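Twenty weeks of folding with the arms

I've put off writing about work on this blog for ages, mostly because linen isn't a subject people ask to hear more of. But people do ask me about the robots! So, with the boss's okay, a long post about what has been going on at our laundry in Komelby.

For anybody new, I'm on the flatwork side at Mitanden. Sheets, pillowcases, tablecloths, all the big rectangles. We do hotels, two hospitals and a lot of small guest houses, and it's the small guest houses that make life interesting, as every one of them wants things done its own way. One likes its sheets folded in thirds with the hem inside. Another sends cot sheets, queen sheets and old tablecloths in the same bag and wants them back in three neat stacks. The big ironer line eats hotel sheets all day without complaint, but the odd lots have always gone to the hand tables, and the hand tables are where your shoulders go to die.

In January we started a trial with a pair of robot arms on a table in the side room. The project is called Zorkasden, which sounds like a villain from a cartoon, and the name stuck so well that it's now a verb. "Has this been zorked?" means has the fold been tried with the arms yet. I was one of the people asked to help with it, and I said yes before they had finished the question.

My half of it is the cloth. I know how a sheet wants to behave, where it will slide and where it will bunch up, and it's a strange and lovely thing to have somebody write that down and treat it as knowledge. I had never put into words why I pinch a corner a little way in from the hem instead of right on the point (the point flips over on you, especially on old cotton). Now that's in the notes, with my initials beside it.

We work one sheet at a time. It gets laid out flat, the arms go for it, and we see how far they get before somebody has to step in. Some mornings I'm in there from seven until the coffee break and it feels like ten minutes. There's a moment when a gripper is right down over the cloth that I still find completely gripping (sorry). Everybody in the room goes quiet. Creases matter a great deal at that point, and so does the fold line left over from the last time the thing was in a stack, because cloth remembers.

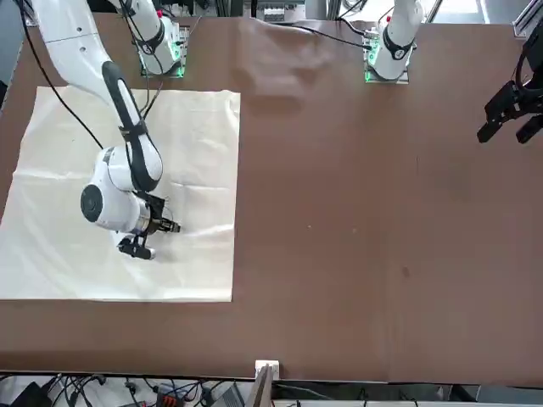
One of the evening crew told me she'd been dreading the whole business, and that what changed her mind was the wrist pain going away once she was moved to sorting and checking for half of each shift. She also said she'd like it in writing that the hours stay the same, and I think she's right to ask. We've been told so out loud, at a meeting, and I believe it, but paper is better. It's on the list for the next meeting.

So what has changed for us? The rota, first of all. Before the trial you could be at the hand tables for a full shift. Now it's half and half for everyone who wants it, with checking, mending or the trial room making up the rest. I've learned to use the mending machine, badly. There's a short training course too, 21 hours spread over a few weeks, and you get paid for it. I did mine in the spring and came home every evening talking so fast that my family banned the word "gripper" at dinner.

The arms are slow, I should say. On our best day so far we got 71 finished folds, and a good hand folder would have that done well before lunch. My own record is 223 in one shift, years ago, and I couldn't lift a kettle the next morning. I'm not in a hurry to defend the title.

What surprised me most is how much talking there is. When I folded by hand I could go a whole morning without a word to anyone, radio on, head somewhere else. Some people loved that and miss it, and I do understand them. In the trial room you have to say what you're seeing, out loud, and argue about it. We once spent most of an afternoon on whether a hem was straight. I went home delighted – my neck didn't hurt and I'd won the argument.

Next up is Yoo, the guest house with the scalloped tablecloths that everyone avoids. Not a straight edge on them anywhere. I have some ideas about where to pick them up, and I've already set aside two of the older ones to practice on at home over the weekend.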